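Category: Open data / Workplace automation

# Breriva wire-handling set: data card

Maintained by Bogdan Stoica. Last edited August 3, 2021.

## Summary

Recordings and shift notes from a wire-handling trial at Ratisside, a shop that builds control cabinets and the harnesses that go in them. A robot arm with a two-finger gripper was asked to pick single wires out of a group and bring them to a fixed point. The people who normally do that job kept doing it at the next bench and wrote down what changed for them.

The set has two halves, and they don't carry equal weight. The robot half is what most people will download. The notes half is why I agreed to write this card.

## What is in it

- `episodes/`: 700 recorded attempts, wrist view, with gripper position and joint values
- `labels/`: outcome per attempt, set by a person
- `notes/`: 76 shift notes from the bench, typed up from paper
- `tasks.csv`: what the arm was told to do
- `CHANGES.txt`: corrections, newest first

Names have been taken out of the notes. Three people asked for their notes to be left out entirely, and they were. Please don't try to work out who wrote what. It's a small shop, and the people there could do it in a minute, so I would ask them especially.

## Why it was made

The plan that went up on the wall at Ratisside in November said the arm would "take over routine wire preparation and free staff for skilled work." I have worked in and near cabinet shops for 21 years and have read that sentence, or a close cousin, on every wall I've stood in front of. It assumes that preparation is the unskilled part. The people who wrote the plan had not wired a cabinet.

Skurkberg, who supplied the cell, wanted recordings to tune the picking. The bench crew wanted something on record about how the work was being moved around. I offered to keep both in one place. Skurkberg agreed after some back and forth, on the condition that their controller settings stayed out. They are out, so you can't rebuild their cell from this.

## How attempts were labeled

Every attempt has one of four labels:

| label | meaning |
|---|---|
| `done` | the requested wire reached the point |
| `wrong` | a different wire reached the point |
| `dragged` | the requested wire came along with others |
| `stopped` | a person ended the attempt |

The original scheme had only success and failure, and it counted `dragged` as success. I objected. A wire that arrives with two neighbors hanging off it has to be separated by somebody, and that somebody was not in the cycle time. Splitting the label made the numbers look worse and caused an unpleasant meeting. Both versions are kept in `labels/`, so you can see the difference for yourself.

`stopped` is the label I trust least. Some people stopped the arm early to save a wire from being kinked. Others let it run to see what it would do. The notes for the same shift sometimes tell you which, and sometimes don't.

## What the notes say

Read them all if you can. They're short. A few things come up again and again.

Laying out. The arm needs its wires presented in a certain way, with slack and some room. Before the trial the crew pulled wires from the rack in whatever order the cabinet wanted. During it, one person per shift laid wires out for the arm. That job had no name and was not in the plan. One note reads, in full: "Set table for robot. Cleared table after robot."

Waiting. Hand work has its own rhythm and people talk across it. With the arm running, the nearest person had to keep half an eye on it. Several wrote that they were more tired at the end of a shift in which they had made fewer harnesses.

Checking. Printed wires have to be read. A person reads the marking while picking the wire up, and the two actions cost the same as one. The arm picked by color and position. 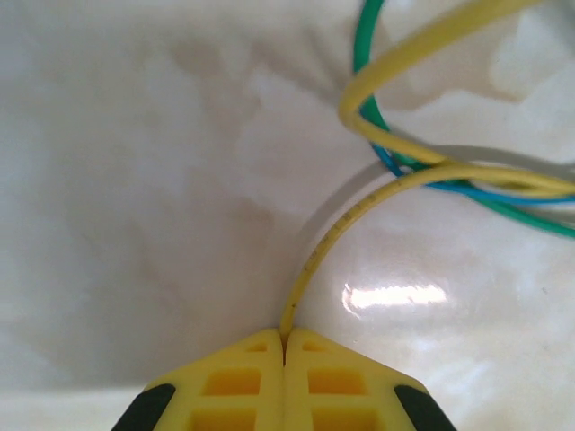
So when a group had two wires of one color in it, the reading fell to whoever was standing there, as a separate step with a separate sheet to sign. There were 17 harnesses sent back from test during the trial. I can't say how many of those the arm caused, and neither can Skurkberg, although their closing slides did.

To be fair to the machine, some notes are friendly. Two people with bad wrists were glad of anything that cut down on pinching and pulling. One of them asked whether the arm could stay for the heavy gauge work, where there are fewer wires to a group. I thought that was the best idea in the whole trial. It wasn't taken up.

## Known problems

- Glare from the work surface is strong in some episodes.
- Marks on the surface have been picked up as objects by at least one segmentation model.
- Wire markings are often too small or blurry to read in the wrist view. Don't use this set to train a reader.
- Joint values are missing for part of one shift, after a network change.
- The notes were written at the end of the day by people who wanted to go home. Short entries don't mean a quiet shift.

## Please don't use it for

Claims about labor savings. The trial did not measure hand work with the same care it gave the arm, and any ratio you get from these files will be made of one good number and one guess. I have already seen such a ratio in a sales deck, with Breriva given as the source.

## License and contact

Episodes and labels are free to use with credit. The notes may be quoted for research, whole or not at all, please. Corrections go through the tracker. If you worked at Ratisside during the trial and want a note changed or removed, write to me directly and it will be done in the next version.

**Recent in Workplace automation**

- Sârbu crimp bench logs, second release
- Who signs the check sheet? Notes from a panel shop
- Labeling partial grasps: a proposal
- Breriva changelog and errata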